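Vukis Ninex
Analogue drum voice and distortion unit

Price: £323
In stock, usually sent the next working day

The Ninex is a kick drum in a box, followed by four ways of ruining it. If you make techno, hard techno, or the sort of thing your neighbours describe to the council as "a fault with the boiler", it was built with you in mind.

The sound starts with a single analogue oscillator and a pitch envelope that goes from a polite thud to something like a wardrobe going down a lift shaft. After that comes the drive section. There are four circuits, named Warm, Less Warm, Rude and October. Erick Chege, who designed it, finished the last one in October and has declined every invitation to think of a better name.

You can run the circuits one at a time or stack them. Stacking all four is allowed. We tried it on the shop monitors at ten in the morning and had to go and apologise to the dentist upstairs.

Playing it live

Every control has its own knob. There are no menus, no screen and no holding down one button while turning another and hoping. The knobs are stiff enough to stay where you leave them and far enough apart for adult fingers, including adult fingers at four in the morning. The large one on the right is the decay, and it is the one you will be turning all night, so it has been given a metal shaft and a bigger cap than the rest.

The mute is a proper footswitch-style button. It clicks. You will not hear the click over the kick drum, but you will feel it, and there is some comfort in that.
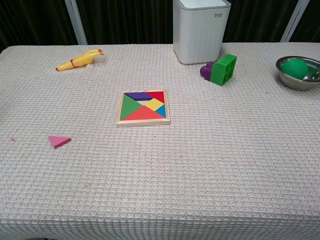
Cloth-covered table with a dark curtain behind.

Sync comes in over MIDI or a plain clock pulse, and the Ninex will follow either without sulking. It also has an audio input, so you can push a synth, a second drum machine or a perfectly innocent vocal through the drive section. Sharon Mosoti put her whole live set through Rude for an hour and sent us the recording with the message "sorry". It's very good. We have listened to it more often than is sensible.

What it won't do

It does not make hi-hats. It does not make snares, although a short decay and plenty of October will get you something a snare might be afraid of. There are no presets, and the unit will not remember what you did last night. Take a photo of the knobs, or learn to let go.

It is also mono. People ask about this a good deal. Kick drums belong in the middle, and we would like to leave it there.

Details

Voice: one analogue oscillator with pitch and level envelopes
Drive: four circuits, used singly or stacked
Inputs: audio, clock, MIDI
Outputs: main, headphones
Case: folded steel, black
Power: 12V adaptor, included
Guarantee: two years, parts and labour

In the box: the Ninex, its power adaptor, a MIDI cable, a printed manual and one spare knob cap. The manual is short and was written by Erick, so the chapter on safe listening levels is a single sentence.

Goes well with

Vukis Wanyama, a 16-step sequencer with a swing control that goes well past good taste. £303
Vukis Zulex, a padded carry case that fits one Ninex and one Wanyama side by side, with a pocket for the cables you meant to coil properly. £102

Delivery and returns

UK delivery is free. You have 30 days to send it back if you don't get on with it, provided it comes home in its box and hasn't had a drink poured into it. We do check. The first run was 2,000 units and each one carries its number on the base. We can't take requests for particular numbers, and yes, 303 went straight away.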